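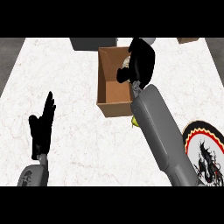 The packing job in simulation: right hand in the carton, left hand waiting its turn.

I've worked the returns bench at Erberg for nine years, and until last June I'd never thought of myself as someone with opinions about software. Then Devendra Dixit, who runs our floor, put a simulated version of my job up on the lunchroom screen and asked what we thought. I've had opinions ever since, and my partner would quite like me to write them down somewhere and stop airing them over dinner.

So, the job. A carton comes in, you open it, you work out what's inside and whether it can be sold again, and then it goes in a bin or back in a box. There are 18 of us across two shifts. The plan, which we're told is still a plan, is for two-armed robots to take over a chunk of the lifting-out and putting-in, with people doing the checking. They're learning it on a computer first. A mate of mine asked why they'd bother with a pretend table when we've got plenty of real ones, and I reckon it's obvious: a pretend box doesn't cost anything to squash.

What got me, watching it, was how much the thing looked like work. The hand goes down into the box, right up in the corner where the awkward stuff always ends up, and you catch yourself leaning to the side to see past the forearm. (The bench is white marble, mind you. Ours is scratched steel with somebody's initials in it.) There's even a dragon on a big round badge down near the arm, black and dark red with a yellow-orange zigzag round it, and I'll admit I want one for my hi-vis.

Now, the case for it is pretty strong, and I don't want to be the grump who pretends otherwise. Rozália Kerekes has had two goes of surgery on her wrist. Reaching down into cartons all day is rotten on your shoulders, and anyone who says they'll miss it has only done it for a week. If a machine wants the reaching, it can have the reaching. Truly, help yourself!

My worry is the bit that's left over. When you pull something out of a box yourself, you learn a heap before you've even looked at it. You feel that it's a bit heavy on one side, or there's grit in the packing, or the tape's been lifted and stuck back down. Chandrasekhar Achari can pick a swapped item with his eyes shut, and he couldn't write you a procedure for it if you paid him. Put him two metres down the line with a screen, approving whatever the robot hands over, and I don't know that he's still got that skill in a couple of years. I definitely don't know how the new starters would ever get it.

Then there's the pace. At the moment a bad carton gives you a breather – you swear at it, you go and find the big scissors, you have a yarn on the way back. Those little gaps aren't in anybody's job description, but they're how you get through a shift. The proposal we were shown, put together by a consultancy called Soltska, had 1,832 items a shift going past each checker. I asked what happens when you need the loo, and I was told that was a good question. It's February now and I'm still waiting on the good answer.

Pallavi Bhardwaj, our delegate, has been much calmer than me through all this. She isn't asking them to call it off. She wants everybody rotated through the hands-on work every day so they keep their eye in, a stop button at each station that doesn't get counted against whoever presses it, and a decent bump in pay for the checking role, seeing as the person there wears the blame for whatever goes out wrong. She'd also like a few of us in the room when they decide what the simulation should be practising. I'm all for that one. I could give them 15 horrible cartons off the top of my head: the wet ones, the ones with a second box jammed inside, the one with the loose blades.

Devendra took the list away with him and, fair play, he came back a fortnight later having read it. The rotation is a maybe. The stop button's a yes. The money is being looked at, and I've been in warehouses long enough to know what that can mean, so we'll keep asking.

In the meantime I've started showing one of the new kids how to feel for lifted tape. He thinks I'm a bit mad. He found one last week, though, and came all the way down the line to show me.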